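Clitness Ferry Landing to Get a Second Ramp, and Farmers on Both Banks Are Thrilled

Saturday, March 18, 2023

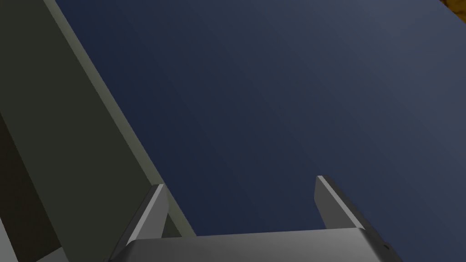 Edgardo Padilla said he had waited half his working life to hear that the landing at Clitness would finally have room for trucks to get on while others were getting off. He wants the work started tomorrow if anyone will let him bring a shovel.

He may have to hold on to that shovel a little longer, but not by much! The river district confirmed this week that construction of a second ramp will begin in May on the Clitness side, with a matching ramp at Grutden to follow as soon as the first one is carrying traffic. When both are open, the crossing will be able to run two boats at once for the first time in its history.

Anyone who has sat in the Friday line knows what a change that is. At the moment the ferry lands, everything on board rolls off up the single ramp, the road is cleared, and only then do the waiting cars start down. On a slow morning it hardly matters. In melon season, with produce trucks backed up past the feed store and the school bus stuck somewhere in the middle of them, people have been known to turn around and take the long way by the Ignacio bridge, a detour of up to 200 minutes there and back when the hill road is busy.

The new ramp will sit just upstream of the old one, with its own approach lane coming off the county road. Drivers heading for the boat will turn before the feed store, wait in a marked holding area, and go down without ever meeting the traffic coming up. The holding area is being laid out with farm trucks in mind (wide turns, a gentle grade, and a surface that won't turn to soup in the rain), and there will be a separate walkway with a railing for people on foot and those pushing bicycles.

The second boat is already spoken for. She is the Dirnska, a flat-decked vessel that spent years on a lake crossing farther north, and the district has arranged to bring her down in pieces by road and put her back together on the Grutden bank. She is a little shorter than the boat now in service but has a wider deck, so she can take three loaded trucks side by side, and her shallow hull should let her keep running in late summer when the water drops. Last year the service lost the better part of two weeks to low water, right when the fruit was coming in.

For growers on the Clitness side, that is the piece of news worth cheering. The wholesale market is in Grutden, and prices there are best before breakfast. A truck that misses the first boat today often misses the good prices with it. Under the draft timetable the first departure moves up to 4:30 a.m., and during the harvest the two boats will leave opposite banks at the same time and pass each other midstream.

Grutden has plenty to gain as well. The clinic at Clitness is closer than the hospital at Ignacio for most families along the river, and ambulances will get priority in the new lane at all hours. Shops near the old landing have been asking for years for a crossing that stays open after supper, and the draft timetable gives them one, with a last boat at 10 p.m. on every day but Sunday.

Lacey Kettle, who spoke at the public meeting in Grutden, asked whether the fares would go up to pay for all this. The answer drew a round of applause: foot passengers will pay what they pay now, and so will cars. Heavy trucks will see a small increase once both ramps are open, and regular users will be able to buy a monthly pass for the first time.

She also wanted to know about the big cottonwoods along the bank. They stay. The approach lane was shifted a few yards in the latest plan to go around them, and the benches underneath will be put back when the digging is finished.

Service on the existing ramp will carry on through construction, apart from a handful of nights when crews need the whole landing. Those closures will be posted at both ticket booths and read out on the morning radio. The county road will be down to one lane past the feed store while the new turnoff is built, with flaggers on duty during the day.

More than 1,000 people signed the petition that got the second ramp back on the district's list, on a stretch of river where that is nearly every household. Plans and the draft timetable can be seen at the Clitness ticket booth during boat hours, and written comments on the timetable will be accepted there until the end of the month.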